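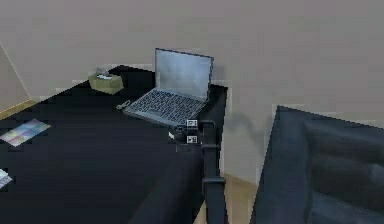 By Chalerm Jitpraphai, Programme Manager, Lirico Adult Learning
Report to the Buvunance Fund, second reporting period
Filed under: Grants, Evening Learning, Reports

Purpose of this report

This report sets out progress on the Jurnine evening learning programme up to the end of September. It covers enrolment, teaching, spending against the agreed budget, and two changes for which we ask the Fund's approval. It follows the headings given in the grant agreement. The financial statement has been sent separately.

Enrolment and attendance

By the close of the period, 729 adults had enrolled on at least one course. The target for this stage was lower, and the difference is mostly explained by demand for the English and everyday maths courses, both of which filled in the first week of booking. Taken together, learners made 2,274 visits to taught sessions. Attendance was steady in the first half of the period and fell during the school holidays, as it did last year.

The bookkeeping course recruited poorly. Two of its groups were merged after the third week, and the tutor's hours were moved to the English course with her agreement. Learners who left bookkeeping were contacted by telephone. The most common reason given was the start time of 6 p.m., which is difficult for people travelling from work on the far side of the river. The next course will begin at 7 p.m.

Teaching and support

Courses were taught by 13 tutors, all of whom have now completed the induction required by the Fund. Each tutor was observed once during the period. The observations found good preparation and clear explanations. They also found that written feedback to learners varied a great deal in length and usefulness. A short guide to marking has been drafted and will be discussed at the next tutors' meeting.

One-to-one advice was offered before and after classes. Requests were chiefly for help with application forms, letters from landlords and preparation for interviews. Advice on housing matters goes beyond what our staff are trained to give, and such cases are now referred to the district advice service. We had hoped to have a written referral agreement in place by this point. It remains in draft.

Study materials

The printed workbooks for everyday maths were revised after comments from the first groups. The chapter on percentages has been shortened and the worked examples now use household bills. We printed 1,068 copies, which should meet demand until the end of the grant year. The English workbook has not yet been revised. The delay is due to staff illness, and the work has been moved into the next period.

Um, the small lending collection, opened to learners midway through the period. It holds graded readers, dictionaries and a number of audio courses. Loans are recorded by hand at present. Returns have been prompt, although several of the more popular readers will need replacing before the spring.

Spending

Spending is slightly below the forecast. The underspend falls under tutor hours, following the merger of the bookkeeping groups, and under travel, where claims have been slow to arrive. Printing came in above the forecast because of a rise in the price of paper. No other budget line has moved by more than the margin allowed in the grant agreement.

Changes requested

We ask the Fund to approve the transfer of the unspent tutor hours to a further English course, for which there is a waiting list. We also ask for permission to hold a trial class on Sunday afternoons, aimed at learners who work evening shifts. The cost of the trial can be met within the existing award.

Next period

The main tasks are the revision of the English workbook, the second round of tutor observations and completion of the referral agreement. A survey of learners who have finished a course will be sent out by post and by email, and its findings will be included in the next report. Questions on any part of this report may be sent to the programme office at Lirico.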